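I've been meaning to write up the coffee post for weeks now, and it kept getting pushed aside for one tea or another, so let's finally do it! A while back I picked up a box of old grocery trade magazines at an estate sale in Draneo (I went in for a teapot and came out with thirty pounds of paper, which is about how these things go for me). Most of it is ads for canned peas. But tucked in among the peas is a whole running story about the Flistard percolator, and I have spent more evenings with it than I'd like to admit.

The Flistard was a countertop percolator made right here in the valley, and the first run was only 2000 pots. My grandmother had one. It had a glass knob on top and made a lovely, comforting blooping noise, and the coffee that came out of it was frankly terrible. Bitter, thin and hot enough to take the skin off your tongue. I loved it anyway, mostly because I was allowed half a cup with a lot of milk on Sundays and felt extremely grown up.

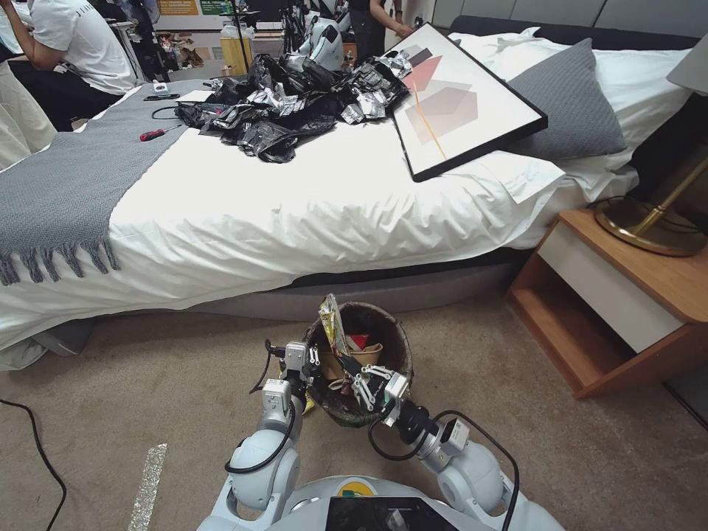

What I hadn't known until I started reading is that the company spent years arguing with its own customers about how much coffee to put in the basket. The booklet said one spoonful per cup and one for the pot. People wrote in to say that was wasteful, people wrote in to say it was stingy, and one woman from Kurup sent a letter so long that the magazine split it over two issues. She used eggshells. I tried the eggshells on Thursday and I have to say, she had a point! The cup was much softer, and there was no grit at the bottom either.

Then came the Bruluvent, which was the rival pot, a vacuum brewer with two glass bowls that looked like something out of a chemistry lab. It cost nearly twice as much and the stores couldn't keep it on the shelf. I'd dearly love to find one with both bowls still in one piece, but the only one I've seen for sale was $105 with a chip in the rim, and I talked myself out of it in the parking lot. Then I drove back, and of course it was gone.

Next time I'll type up the spiced coffee recipe from the October issue, the one with orange peel and a bit of molasses. I need to make it once more first, as I think I let it perk too long.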